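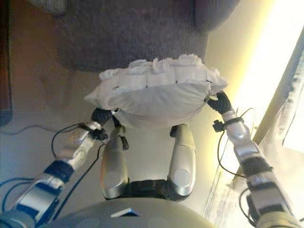
Entretien du linge de maison : principes retenus pour la saison

Le présent billet expose les règles d'entretien du linge de lit observées dans notre maison d'hôtes de Pons depuis le mois de juin. Il répond aux demandes adressées par plusieurs lecteurs à la suite de la note consacrée aux couvertures de laine.

Les taies et les draps de coton blanc sont lavés à 60 degrés, les pièces de couleur à 40. Les articles garnis de volants ou de fronces font l'objet d'un lavage séparé, avec essorage réduit. Il convient de les étendre dès la fin du cycle et de reformer les plis à la main - le fer n'intervient qu'ensuite, par l'envers.

Les oreillers sont aérés chaque matin et lavés 2 fois par an. Leur séchage complet demande souvent 3 jours en intérieur. Tout oreiller qui ne reprend plus sa forme après avoir été plié est remplacé.

Madame Bernadette Gaillard, qui a longtemps tenu la lingerie de l'hôtel Drinda, recommande de ranger les parures par lit et non par taille. Cette méthode a été adoptée à l'étage ; elle le sera au rez-de-chaussée dès que l'armoire aura été réparée.

La question de l'amidon demeure ouverte. Les essais menés sur les taies anciennes n'ont pas donné de résultat satisfaisant, et le tissu conserve une raideur peu agréable au toucher. Un prochain billet traitera des nappes et des serviettes de table.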